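The box at the end of the table

By the staff of the Plendunby business pages

The day shift at Dalta's picking hall in Plendunby starts at a whiteboard, where the supervisor writes down the lines to be packed and who is on which. Since December the board has had an extra column. It is headed 'arms', and it belongs to the trial table in the side room, where two robot arms are being taught to find small items and put them in a box.
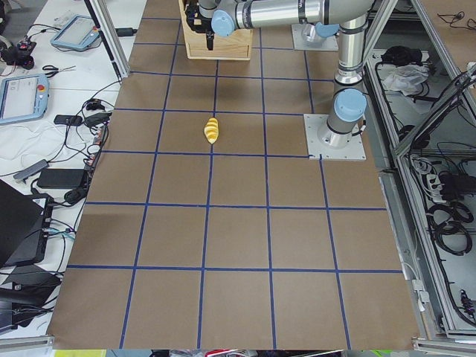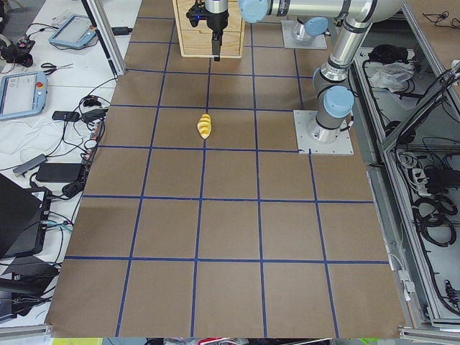
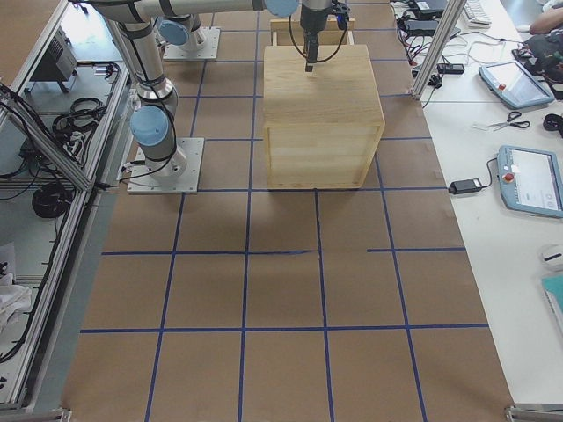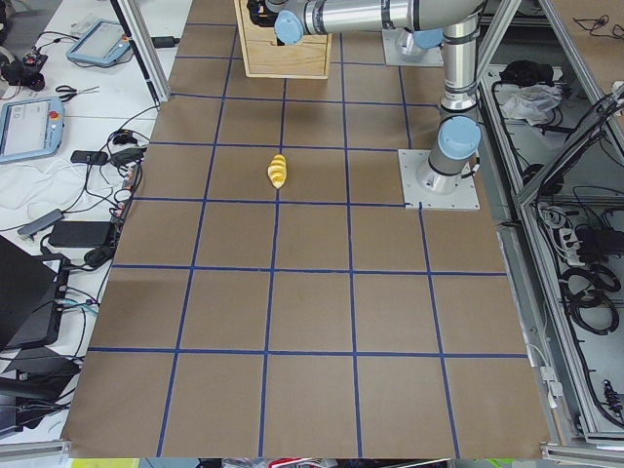

Brown paper, blue tape and a wooden box at Dalta's trial table.

Dalta packs mixed orders for mail-order shops: craft supplies, small toys, kitchen bits. The company employs 71 people, 40 of them on the packing floor. Much of the work is what the packers call singles, meaning one small thing picked from a tray and dropped into a carton, over and over until the tray is done. It is light work but hard on the wrists and neck, and few people ask to stay on it for a full shift.

The trial is run with Meng, a small engineering firm that supplies the software and sends two people most weeks. The tape grid was their idea. An item is set down in one square, the arm has its try, and the result is logged against that square. Then the item moves along. Packers who have been lent to the table say the first fortnight was very dull and the second was better, once they were allowed to change the order of the tests themselves.

Eight packers have been trained so far. They learn to use the teach pendants, to stop an arm safely and to write up a failed pick in a way the engineers can use. The training takes 23 hours, spread over several shifts, and those who finish it get a higher hourly rate for time spent at the table. That rate was the subject of a long argument. Management first offered a one-off payment, and the staff side turned it down.

Opinion on the floor is mixed. One packer with long service said she liked being asked why a thing slips out of the hand, as she had never been asked before. Another said he would believe the promises about jobs when he saw them in his contract. The written agreement says no post will go as a result of the trial, but it covers the trial only, and everyone in the canteen seems to know that.

There are smaller changes too. Packers at the table work in pairs and sit down for part of the shift, and they take their breaks at different times from the rest of their line. Some miss the company. The radio can't be heard in the side room, and requests for a second one have gone in twice. Supervisors have had to learn to plan a shift with two people missing from it, and on busy days the table stands idle while those two go back to packing.

Famo, which makes the cartons Dalta uses, has been asked whether it could supply one with a wider opening for the arms. The packers had been asking for the same thing for years - the old flaps catch on sleeves and gloves. Samples are due before the summer peak, and both the arms and the hand lines will try them.

The trial agreement is up for review on 6/17/22. Staff want the pay rate made permanent and the training opened to the night shift, which has had no places on it yet. Dalta says it will reply to both points in writing.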